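From: Maj-Britt Lindholm
To: members list
Date: 6 October 2018
Subject: Re: Personalised club towels and balls for the winter league

Ferhat Oral wrote:

> Hi all,
> I've had a quote back from Plemeo for the printed stuff. For 36 players
> they'll do a towel each with your own photo on it, plus a sleeve of
> balls with the club crest on one side and your name on the other. They
> say the print is guaranteed for the life of the ball. Total comes to
> 2,978 with delivery, and there's 20 per cent off if we commit to a
> second order in May. I think it's a lovely idea and would make the
> league feel a bit special. Can people let me know if they're in?
> Ferhat

Ferhat, thanks for doing the legwork, and I'm sorry to be the one who moans, but I'm not in yet and I'd like a few things answered before anybody pays.

First, "guaranteed for the life of the ball". How long is that? The life of a ball in my bag is five holes if I'm playing well. If the crest rubs off after two bunkers, are they going to send me a new one, or tell me that ball had reached the end of its life? I'd want that in writing, with the word "life" explained.

Second, which ball is it? The quote doesn't say. When we had the Flakeo ones done for the captain's day they felt like hitting a pebble, and most people put them on a shelf or gave them to the grandchildren. A name on the side doesn't make me want to putt with something I wouldn't have bought plain. If it's the Ryu they print on, fine, I've played those and they're decent enough. If it's "a premium two-piece", as these firms like to put it, then no.

Third, the towels. A photo printed on a towel sits on top of the cloth, and in my experience the printed side doesn't soak up a thing. So you get one useful side and one side with your face on it. I had one from my sister with the dog on it and he'd gone grey by the third wash — the towel, I mean, the dog took longer. Has anyone seen a sample? Not a picture on their website, a real one that has been through a machine at 60.

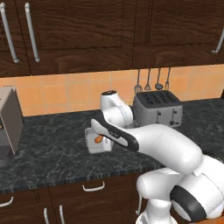
Then there's the discount. I don't see how it's a discount if we have to order twice to get it. What exactly would we be ordering in May? Half the winter league doesn't play in the summer one, so we'd be buying towels for people who already have a towel. And does the 20 per cent come off this order or only the next? I read your message three times and still can't tell. If it's only the next, they shouldn't be mentioning it now.

I also looked at Drorinness, who did the bag tags. They charge more per ball but there's no set-up fee and you can order a single sleeve. That way those who want their name on something can have it, and the rest of us can carry on with lake balls.

If Plemeo will post you one towel and one sleeve, I'll happily wash the first and thrash the second and report back to the list. If they won't send a sample for an order this size, I think that tells us enough.

One small thing, the crest in the proof you attached still has the old lettering. Could you check which file they were given?

Maj-Britt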